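I'm looking for people who fancy cooking from old handwritten recipes and telling me where they go wrong. That's the job, really! I run a small newsletter called Nerau from my kitchen in Brodum, it goes out to 1,478 readers, and for the next one I want to try something bigger than me and my one oven.

**What you'd be doing**

I've got a box of recipe cards from a house clearance in Dallolen, mostly puddings and pickles, and half of them say things like "bake till done" or "butter, enough". I'll send you 3 cards. You cook each one at home, scribble down what you did (the real amounts, the real oven setting, the swearing) and post or email your notes back to me by the end of March.

I need 25 people. You don't have to be a good cook — I'd quite like a few bad ones, as they ask better questions. You do need a working oven, kitchen scales and a bit of patience with other people's handwriting. One card appears to have been written on a bus.

**What you get**

I'll pay for ingredients, so keep your receipts, and everyone gets a copy of the finished booklet with their name in the back if they want it there. I'm printing it with Flores, the little print shop by the station, and no, there's no fee on top. I wish there were. If you're vegetarian or can't eat nuts, say so and I'll pick your cards to suit.

**How to apply**

Write me a few lines about the last thing you cooked and how it came out. Please don't send a CV! Reply to any issue of the newsletter and it'll reach me, usually in the evening after 7. If you've already written to me about the chutney cards, you're on the list, so no need to write twice.

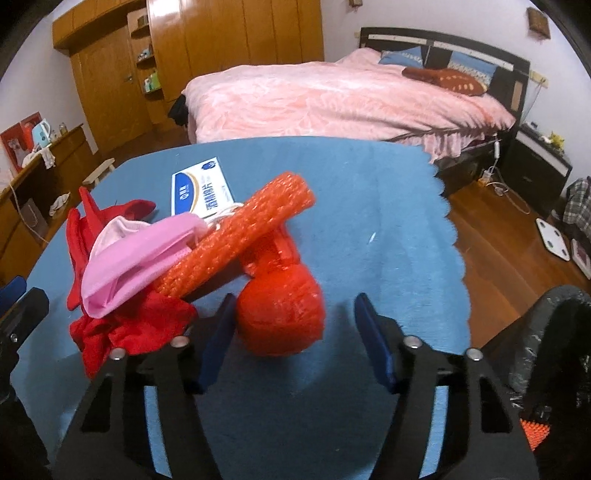
Oh, and if you can read old shorthand, please mention it in your reply — there are a couple of cards I can't make head or tail of.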